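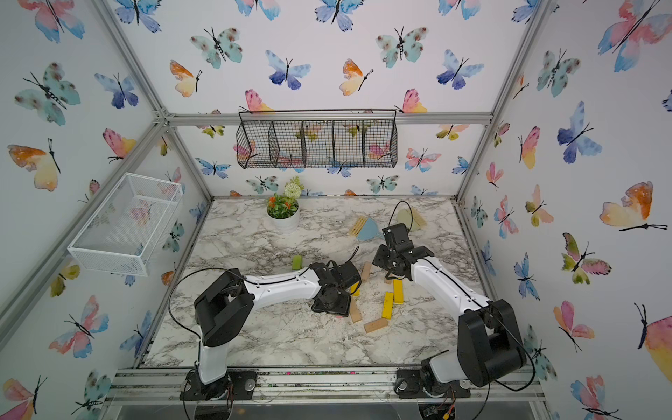

Does it matter whether you pick up the blocks first or brush first, one reader wanted to know after the page on craft tables, adding that whichever way they did it the crumbs came back within minutes. They had tried a damp cloth, a dry cloth and the hoover, and the cloths had left white smears.

It does matter. Blocks first, then dry brushing, then the sponge, then storage. The smears come from wetting the crumbs before they have been lifted off.

# Clearing a small play or craft table

This covers a small table with walls on three sides, used for building blocks and light craft work. It also does for a desk pushed into an alcove. The dirt in question is the dry, pale sort: chips, flakes, plaster dust, sawdust, dried-out modelling dough. Paint and glue have their own page.

A small table takes a quarter of an hour the first time. Done daily, it takes five minutes.

## What you need

- Two small hand brushes
- A small sponge
- A dustpan, or a sheet of stiff card
- 500 ml of warm water in a bowl
- A few drops of washing-up liquid
- A dry cotton cloth
- A box or basket for the blocks
- An old toothbrush for grooves

Use a brush with natural or fairly stiff bristles for chips and a softer one for dust. If both of yours are the same, keep one for the tabletop and the other for walls and edges.

## 1. Take the blocks off

Lift the blocks off one at a time or in small handfuls. Don't sweep them across with your arm. A block dragged over grit can scratch a printed or laminated top, and it also carries the crumbs into the corners, where they are harder to reach.

Give each block a quick wipe with the dry cloth before it goes in the box. Wooden blocks pick up a film of dust on the underside, and if you put them away like that the dust is back on the table the next day. I suspect this was our reader's trouble.

Painted blocks should not be soaked. If one is sticky, wipe it with a barely damp sponge and stand it on end to dry. Plain wooden ones can be treated the same way, though the grain may lift a little and need a rub with fine paper.

## 2. Clear the back of the table

Move anything that stands at the back, such as a plant pot, a pen pot or a lamp. Crumbs gather in a ring round the base of a pot and stay there for months.

Artificial plants need dusting as well. Hold the pot over the dustpan and go over the leaves with the soft brush, working from the top down. Flower heads made of fluffy material are best tapped gently against your hand. Put the plant somewhere else until the table is dry.

If there are baskets on the walls, empty them now and brush them out. Fine dust falls straight through wire mesh on to the table, so a basket cleaned last means brushing the table twice.

## 3. Brush the walls

Patterned wallpaper hides dust well, which is why it gets forgotten. Use the soft brush, dry, with light strokes from top to bottom. Don't press. On ordinary paper a damp sponge can lift the print, and even on washable paper it can open the seams.

Where there is a rail or bar across the wall, run the brush along the top of it first. Then do the strip of wall underneath.

I papered the inside of my own alcove with an end of roll from a shop in Sturkholm, and it has stood up to dry brushing for years. The one damaged patch is low down on the right, where I tried to get a crayon mark off with water.

## 4. Brush the table

Start at the back corners and draw everything towards the front edge. Keep the strokes short, no longer than the width of your hand. Long, fast strokes flick light flakes into the air and you will find them later on the shelf.

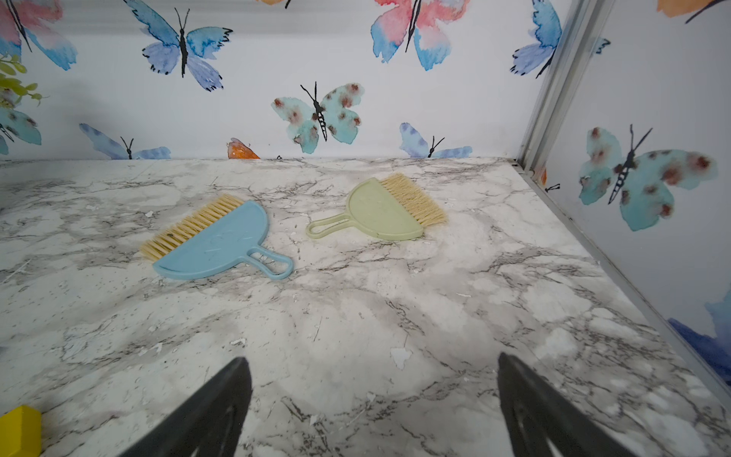
Chips and dust need different handling, and it saves time to do the chips first. Hold the brush low, with the bristles almost flat to the table, and push the bigger bits into a pile. Then turn it upright and go over the same ground for the fine stuff. With short, straight-cut bristles on a half-round head, like the light blue and pale green brushes here, the outer corners of the fringe are the useful part for getting into an angle between table and wall. Set a brush down on its back between passes, so the bristles don't get bent. If you need both hands for the dustpan, hang the brush from a finger by its loop.

White flakes on a marble pattern are hard to see from above. Crouch until your eye is level with the tabletop and look across it towards a window or lamp. Anything left will show up as a small bump with a shadow behind it. You can also run a dry palm over the surface, which finds grit that the eye misses.

Hold the dustpan tight under the front edge and bring the pile over in two or three goes. If your table has a raised lip and the pan won't fit under it, lay a sheet of stiff card flat on the table, brush the pile on to that and lift it away.

Tap the brush over the bin every few strokes. A loaded brush puts down as much as it picks up.

## 5. Do the front rail

Many home-made tables have a metal rail along the front, and if it is a grooved profile it will catch everything that comes off the top. Brushing across the grooves packs the crumbs in. Brush along them, from one end to the other, with the dustpan held at the far end.

For anything stuck, use the toothbrush dry. Failing that, a wooden skewer will do. Avoid a knife or screwdriver, as both will mark aluminium.

A hoover with a narrow nozzle is quicker if you have one to hand. I still brush the grooves first, as the nozzle tends to ride over the bigger crumbs.

## 6. Sponge the top

Only now does water come into it. Put the washing-up liquid in the bowl, dip the sponge and wring it out hard. It should leave a faint damp track that dries within a minute. If it leaves drops, wring it again.

Wipe in straight lines from back to front, rinsing the sponge after every two or three. Turn it over when one side looks grey. Take care along the joint between table and wall, as water that gets in there will swell a chipboard edge and wrinkle the bottom of the paper.

Smears that remain after drying are dust that was missed at step 4. Let the table dry fully, brush again and repeat the sponging with clean water only.

Finish with the cotton cloth.

## 7. Put things back

Wait until the top is completely dry. In a cool room that can be half an hour, and a pot put down too soon leaves a ring.

Wire baskets suit this sort of table. They hold the small things off the surface and you can see what is in them. One with dividers is worth having if you keep several kinds of things, and this is how I fill mine, from left to right:

1. Brushes and dustpan
2. Sponge and cloth
3. Pencils and scissors
4. Whatever turned up under the blocks

Put the sponge away as dry as you can get it, and not underneath anything. Blocks are better in a solid box, as small ones drop through wide mesh or get wedged in it. Check the fixings before you load a wall basket with anything heavy. A 60 cm basket full of wooden blocks weighs more than you would expect.

## Looking after the brushes

Once a month, knock the brushes out against a step outdoors, then comb through the bristles with an old comb. Wash them only if they are greasy. Use cool soapy water, rinse, shake and leave them on their sides to dry, away from the radiator. Never stand them on the bristles.

Bristles that have splayed can sometimes be brought back by wetting them, wrapping the head in a strip of paper held with a rubber band and leaving it overnight. If they are still splayed in the morning, keep that brush for the grooves and buy another for the table.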